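Ribbed fingers on two different arms: a bench comparison at Tustbridge

Eduard Ševčík has spent most of the winter on a question that he describes as too small for a paper and too expensive to get wrong. The automation group at Tustbridge needs one finger design for both of the arms on its shared bench. Before ordering material for the next batch, Ševčík was asked to find out whether the same printed finger behaves the same way on each.

We spoke on a Friday afternoon, between test runs. He answers briefly and tends to correct his own figures.

"The arms are different sizes and they came to us with different control software," he said. "People assumed that the fingers were the constant. I wanted to see that written down with numbers next to it."

The fingers follow a pattern that Ševčík drew up from an earlier in-house part called Tandden. A rigid white block carries an orange pad with ribs behind the contact face. The ribs are meant to let the pad give under load, so that it wraps slightly round an object instead of pressing on it at one point. The two arms reach over the bench from opposite sides, and the working area is where their grippers can meet.

"Facing them at each other is the first check I do," he said. "You open both, bring them close and look at the pads. If the pads don't line up there, I don't start a run. It saves a morning."

He keeps the bench dressed with the same things from one run to the next: a building baseplate with small bricks, a cup of green toy vegetables and a green disc. The objects were chosen for shape. The toy vegetables are long and rounded, the bricks are small with hard corners, and the disc is low and has to be taken by its rim.
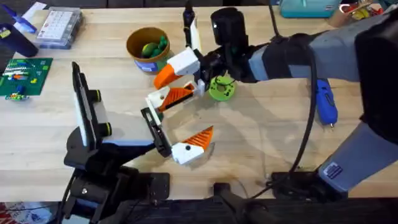
What was measured

Each finger set did 518 grasps, split between the two arms. A grasp counted as good if the object was lifted, held for four seconds and put down inside a marked area. Ševčík logged slips separately from drops, a distinction he was firm about.

"A drop is easy. Anybody can record a drop," he said. "A slip means the object has moved in the fingers and you still have it. If you are going to hand that object to the other arm, the slip is the problem, and it doesn't show in the success rate."

Handover turned out to be the part of the test that separated the designs. The older finger, with a solid pad, managed single-arm lifts well enough on either machine. In handover it did worse, mainly with the toy vegetables, which rolled as the second gripper closed. The ribbed pad cut the slips by more than half on the larger arm. On the smaller one the improvement was modest.

Ševčík puts the difference down to closing speed. The smaller arm's gripper is driven by a controller from Gajdoš that ramps up late in the stroke, and the ribs are still settling when the second arm starts to pull.

"I could fix it with a delay of 800 milliseconds," he said. "I tried that. It works, and everyone hates it. The better answer is to change the ramp, and for that I need the firm to open one parameter. I have asked."

Cameras at the wrist

The other half of the work concerned where to look from. The fixed view of the bench is good for judging approach, but the fingers hide the contact at the moment it matters. Ševčík tried 11 bracket positions for a camera close to the gripper before settling on one that keeps both fingers and the gap between them in view.
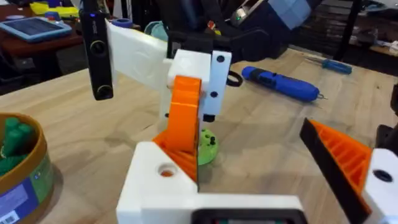
The remaining trouble is glare. White printed parts reflect the ceiling lights, and the exposure drops to suit them, which leaves dark objects short of detail. A matt finish helped a little. Locking the exposure helped more, at the cost of a noisier image late in the day.

"I would print the blocks in grey next time," he said. "It is not a research result. It is a spool of filament."

He also looked at a depth camera offered by Femadska. It gave clean readings beyond the fingertips and very poor ones between them, where the distances were shorter than the sensor could handle. He has not ruled it out for the fixed position.

The order for the new batch went in during January, for ribbed pads only. The solid ones are being kept for the brick tests, where their stiffness is still useful: on small corners the ribbed pad folds between two ribs and the brick tilts – a fault that Ševčík has seen on both arms and has not yet solved. He is now printing a version with the ribs closer together at the tip. The first set came off the printer with one rib fused to its neighbour and will have to be done again.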